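Folding stand

A folding stand is a portable support made of three or more tubular legs gathered under a central hub. It holds up sheet music, lamps, cameras, speakers, projection screens and, in most homes, a coat. The type is found in rehearsal rooms, church halls and the back of closets, where it is usually discovered by shin.

History

Stands with hinged wooden legs were carried by surveyors and painters long before anyone thought of making them from metal tube. The tubular kind owes much of its local popularity to Balthasar Schnyder, a piano tuner from Cluddale who grew tired of balancing a lamp on other people's pianos. His first model, the Jurngate, was sold by mail in a run of 400 and came with an instruction sheet that explained how to open it. A second sheet, explaining how to close it, was mailed out the following June.

The Moser workshop bought the design and replaced Schnyder's cast hub with a molded plastic one. This made the stand lighter and a good deal cheaper, and gave owners something new to overtighten.

Construction

The hub does most of the work and gets most of the blame. It is commonly a chunky piece of black plastic with ridges or shoulders molded in for stiffness, and prongs that reach down to grip the tubes. Screws hold it together. A lever or clamp at the side may lock the moving parts, depending on the maker.

Legs are metal tube, painted or left bare. Thin brace rods tie them together lower down and limit how far they can spread – without them a stand on a polished floor slowly becomes a mat. 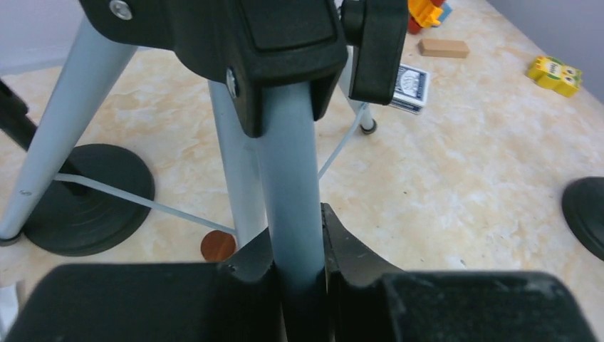
Feet and braces

Dark caps on the ends of slanting legs are the usual arrangement, rubber being the favorite material. They protect the floor and keep the stand from wandering. They are also the first part to go missing, and spares are sold only in bags containing far more than one household will ever need.

Brace rods are slim by comparison with the legs and are generally fixed near the outer ends. A slight bend close to the attachment is no bar to service. A rod that has been stood on is another matter, and should be replaced before the stand is asked to hold anything with a lens or a bulb in it.

Care

Wipe the tubes with a dry cloth. Check the hub screws 2 times a year and stop turning when they stop turning. Grit in the joints causes most stiffness. Oil attracts more grit, a fact rediscovered by each generation of owners.

See also
Easel
Music stand
Moda lamp base
Tripod
Umbrella stand

Reader comments

pell_w: The Jurngate did not come with a lamp bracket, whatever the catalog said. I have two and neither has one.

Dorrie: Mine lost a foot cap in the move. I used a wine cork and it has been fine for years – ugly, but fine.

pell_w: Cork is not original.

Last edited 2024-02-02 | Contact the editors | Back to top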